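Home | Tables | Boards and Tops | Finishes | Delivery | Contact

Okix Work Top, pale wood

Friday, January 10, 2025
By Leonidas Psarras

The Okix is a plain work top for a kitchen, a craft room or a small shop. It is sold as a top only, so you can set it on your own legs, cabinets or trestles. We make it at the Kontogiannis shop in Pukville and sell it direct.

The wood is light, between cream and beige, and it stays fairly light over the years if it is kept out of strong sun. No stain is used. The finish is a low-sheen clear coat, put on in 3 thin layers with a light sanding between them. It will still pick up some glare under a lamp or next to a window. If glare bothers you, ask for the Jurlow oil finish, which is flatter but needs more upkeep.

Grain varies from one top to the next. Some have long, wavy lines that run with the length of the board, and some have a wide arch in them. We do not sort tops by grain before they ship. If you are ordering two to stand side by side, write "pair" in the order notes and Vangelis Kourkoulas will pick two that look reasonable together. He can't promise a match.

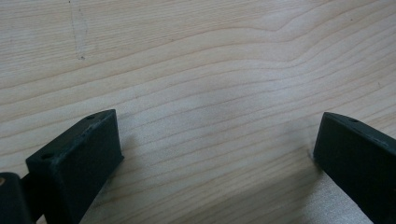 Small natural marks and slight changes in color are normal and are not treated as faults. Splits, raised grain and chips along the edge are faults, and we will replace a top that arrives with any of them. Please check both faces before you drill.

Sizes and fixing

The top comes in one length, 50 inches. Custom lengths are cut to order and can't be returned. The underside has no holes, so you can place your brackets where you need them. Use screws that stop well short of the upper face. Brackets with slotted holes are best, as the wood moves a little between winter and summer.

Two people should lift it. Carry it on edge and set it down on a blanket or cardboard.

Care

Wipe with a damp cloth and dry it right away. A little dish soap is fine. Do not use bleach, scouring powder or steel wool. Pencil comes off with a soft white eraser if you go gently. Ink usually does not come off. Put a trivet under hot pans, and use a cutting board for knives.

Scratches that go through the coat can be sanded with fine paper, working along the grain, then touched up with the clear coat. A touch-up jar is sold separately.

Price and delivery

$97 for the standard top, picked up in Pukville. Delivery is extra and depends on distance. Most orders are ready in 4 working days. Custom cuts take longer, and we will give you a date when you order.

Last updated: January 2025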